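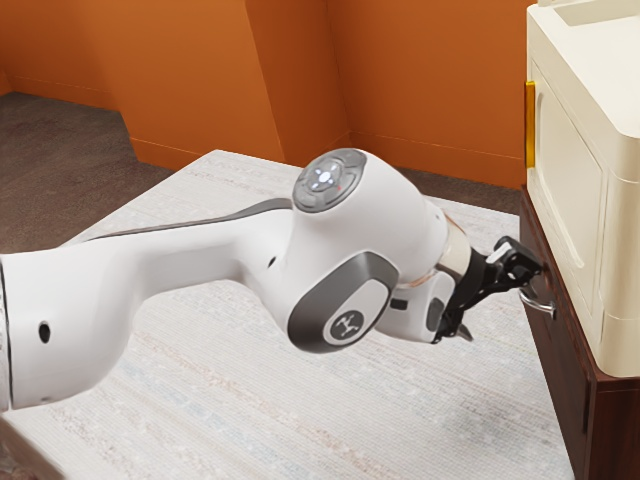 Ticket 155: sim kitchen cell, drawer task, gripper slips off handle
Opened by: Kadri Vasiliauskas
Assigned to: Jaanus Paju
Priority: medium (was "urgent" until I asked who was waiting for it)
Status: closed

Kadri Vasiliauskas
Drawer task in the Geneck scene stopped passing after the last asset update. The arm gets to the small silver handle, closes, pulls, and comes away with nothing. The drawer stays shut. The arm then finishes the rest of the motion as if holding a drawer, which I find a little sad to watch. 29 failures in the overnight batch. Nothing in the log except "grasp complete," so at least somebody is happy.

Jaanus Paju
Did you change the controller?

Kadri Vasiliauskas
No.

Jaanus Paju
Did anyone change the controller?

Sivaprasad Kurian
I changed the controller. Only the closing speed, and only on my branch. Kadri isn't on my branch.

Jaanus Paju
OK, leaving that alone. Checked so far:
Arm base pose matches the saved layout.
Finger limits are fine, both fingers close all the way with no handle between them.
Swapped in the old cabinet. Passes every time.
Swapped the new one back. Fails.
So it's the cabinet. It looks the same to me in the viewer, same reddish-brown wood, same curved bar on the front. Will open the collision view after lunch.

Jaanus Paju
Found it. The new handle has a collision shape that is one solid block, bar and gap together, sitting 2 mm proud of the drawer front. The fingers touch the block, squeeze a corner of it and slide off. The old handle was built from separate pieces with a real gap behind the bar. Whoever exported the new one let the tool "simplify" it.

Jamie Sugden
Whoever exported it was me. The tool offered. I took the offer.

Jaanus Paju
Re-exported the handle in pieces, kept Jamie's wood texture. First pull opened the drawer by a hair and then the joint jammed. Drawer damping had come across as 1000. Put it back to the value from the old file and the drawer slides.

Kadri Vasiliauskas
Passing here as well. Can we do the cream unit on top of the cabinet while you're in there? The yellow handle came in the same update and I'd like to not open another ticket about it.

Jaanus Paju
Looked. Same block, same fix, pushed with the other one. I did not touch the door hinge. If the door does something odd, please open another ticket about it.

Sivaprasad Kurian
Does "grasp complete" check for contact at all, or does it just mean the fingers stopped moving?

Jaanus Paju
Fingers stopped moving. Moved to ticket 156, assigned to you.

Sivaprasad Kurian
I only asked.

Closed by Jaanus Paju, 24 November 2025. Rerun the full drawer batch before merging, and turn simplify off in the export preset. Jamie has the preset.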